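Ticket: Brasero cell, picks near the bin wall
Opened by: Karlijn Verschueren
Status: waiting on Kristof

1. What's going on

Hi all! The Plivcombe pick routine keeps faulting with a force limit stop when it goes for a bar lying close to the side of the bin. Got 2 of these before lunch. Bars out in the open are fine (so far, fingers crossed). I went back through our cell rules and I think we're breaking our own wall clearance one, oops.

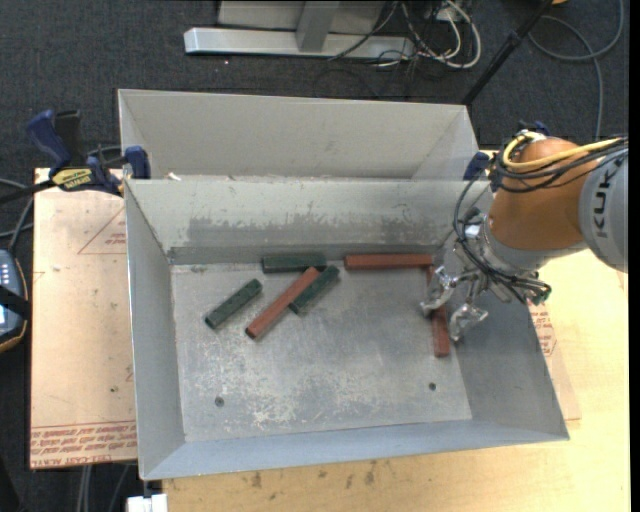
2. What I checked

Clamps first, rule 3 says they get looked at before any restart. Then I redid the bin corners in the base frame and the back wall was 22 mm off from what the planner had. That'd do it!

3. What I'd like to change

Slow approach for anything near a wall, and re-teach the corners every time somebody moves a clamp. Also, please don't clear the stop from the pendant and carry on without writing it in here. Roya, can you add that to the rule sheet? Kristof, I need your okay on the new speed before I run it again.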